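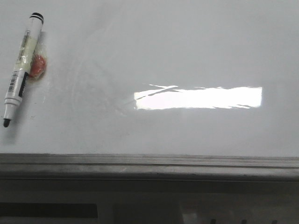
Dry-erase marker, felt tip down on the board.

Stolitz Flip-Top Training Table, Item 3242
Sold by Dunne Office & Classroom
Updated June 2, 2020

In stock in gray and maple. White is backordered, call first.

Our most asked-for table for training rooms, break rooms, church halls, anywhere the furniture has to move twice a day. Top flips up, table rolls on its own casters, nests against the next one. One person can do it. No tools once it's put together.

What you get
One table, legs boxed separately from the top
Four casters, two locking
Hardware bag and hex key
Instruction sheet (the drawing on page 2 is upside down, we know, Stolitz knows)

What you don't get
Chairs. Power module. Modesty panel. Those are all separate, see further down.

Top
Laminate over particleboard, 24 inches deep. Lengths 48, 60 and 72. Edge banding is glued on at the factory and holds up well but don't drag the table through a doorway on its side, that's how corners get chewed. Coffee wipes off. Permanent marker mostly doesn't.

Base
Steel, powder coated. Silver only. People ask for black every week and there isn't a black. If you need black look at the Pekon nesting table instead, heavier, costs more, top doesn't flip as easy.

Flip handle
One lever in the center, under the top. Pull, tilt, let it click. Older version had a lever at each end and you needed long arms or a friend. If your old tables have two levers they're the older version and they will still nest with these, but the gap comes out uneven. Works fine, looks a bit off.

Nesting
Tables nest front to back. Allow extra wall space for the first table in the row, each one after that takes a lot less. The 48 and 60 can share a row, put the longer ones in first. Don't nest with the power modules open, the lids snap.

Casters
Two lock, two don't. Locking pair goes on the user side so you can reach them with a foot. Standard casters are for carpet. For tile, vinyl or wood order the soft-tread set at the same time, swapping later means flipping every table and nobody enjoys that. Part 511, set of four.

Assembly
Put the top face down on the flattened box. Bolt the legs on loosely, then the crossbar, then go around and tighten everything. If you tighten the legs first the crossbar won't line up and you'll be undoing it all. Casters push in last — hard push, you should hear it seat. First table is slow. They get quicker.

We can assemble on delivery inside our local area. Ask Donal Phelan for a quote. He'll want the number of tables, what floor you're on, and whether the elevator is a real elevator or the kind that needs a key from somebody who's at lunch.

Room layouts
Classroom rows: use 60s, two chairs per table. Leave enough behind the last row for someone to get out without everyone standing up.
U-shape: 72s down the sides, 60s across the end. Put the trainer in the open part near the board.
Pods: two tables long side to long side. Lock all the casters or they creep apart during the day.
Testing: one person per 48, all facing the same way.

Noman Sandhu in our layout department will draw your room for free if you send length, width, where the doors swing and where the outlets are. Phone pictures of a tape measure are fine. Please include the columns. People always forget the columns. 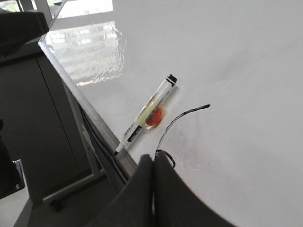

Whiteboard face with window light reflected in it.

Think about glare before you pick a table direction. Rows that look across at a window get reflections on a glossy board for part of the day, and turning the tables is cheaper than new blinds. Since these roll, try it both ways before you decide. Noman will mark the window wall on your drawing if you tell him wich one it is.

Add-ons
Power module, clamp-on, two outlets and two USB. No drilling. Clamps to the back edge.
Modesty panel, fabric, gray. Folds with the top. Takes a while to put on.
Ganging clips, pair. Get these if you're doing pods.
Soft-tread casters, part 511.
Fistanine stacking chair, separate page. Stacks 10 high on the floor, more on the cart. Arms won't clear the flip handle so get the armless.

Cleaning
Damp cloth, mild soap, dry it after. No bleach on the maple, it dulls. Pull hair and carpet fuzz out of the casters every now and then, that's what's wrong with most of the "broken" ones we get called about.

Delivery
Curbside is standard. Inside delivery is extra and has to be booked before it ships, the driver can't add it at the door. Check the boxes before signing. If a corner is crushed write it on the slip — even if the table inside looks ok. Claims without a note on the slip take forever.

Orders of 14 or more go on a pallet and you'll need a dock or a liftgate. Tell us which.

Returns
30 days, unassembled, in the box. Assembled tables we'll look at case by case. Glenys Bloxham handles returns, email is quicker than phone for her.

Warranty
Stolitz covers the base and flip mechanism for five years, top for two, casters for one. Keep your invoice. Scratches and marker aren't covered.

Price note
List price goes up in December most years. Quotes are good for 60 days from the date printed on them. School and nonprofit pricing available, send the tax form along with the order and not after or the invoice has to be redone from scratch.

Replacement parts
Levers, casters, feet, edge banding by the foot. Tops are replacable on their own if the base is still good. Eamon Buckley at the parts counter, have the item number and the length ready. The sticker is under the top near the lever.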